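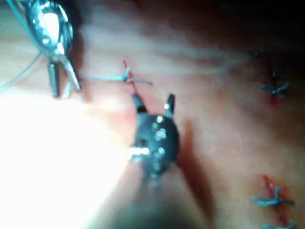 Hiwot Ejigu asked whether any of it was the slightest use to somebody who only wants to mend a cushion, and I said give me until the end of the page! Most of what follows came from the open day at the Woldemariam workshops in July, where I stood at the robot suturing table far longer than I'd meant to and came home with a notebook full of sewing tips.

Tie off as you go

The blue stitches on the practice surface were each knotted separately, with short tails left on. Kiros Gudeta was giving the talk and said that if one goes, its neighbours still hold. I've since done the split seam on our old garden cushion the same way – single stitches, a double knot on each – and it's sitting much flatter than my usual running stitch ever did. Leave yourself a bit of tail. I used to snip right up to the knot and then wonder why it came undone in the wash.

Use a colour you can see

Blue thread on a pinkish surface is very easy to follow, even for me without my reading glasses. For tacking I now keep a reel of something loud in the tin (mine is orange, 4 for a pound at the market) and save the matching thread for the proper stitches.

Hold the needle with something better than your fingers

I asked about this one, and Kiros let me try a hand needle holder on a scrap of foam. Lovely thing! You grip the needle firmly, turn your wrist and let the curve do the work. At home I use small flat-nosed pliers for canvas and upholstery, with a curved needle from the haberdasher's. Wrap the jaws in a turn of masking tape or they'll mark the needle.

Keep the slack out of the way

Lay the loose loop off to one side before the next stitch goes in. Mine always used to end up underneath, and I'd sew straight over it.
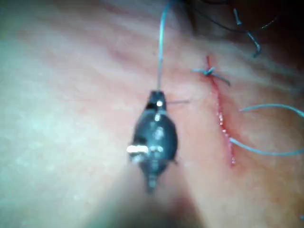 Shorter threads, fewer tangles

I cut mine to 16 inches now and re-thread more often. It feels slower, but I did the whole cushion in an evening with only one knot to unpick, so yes, Hiwot, it was some use. Bring the cushion round and we'll do yours next.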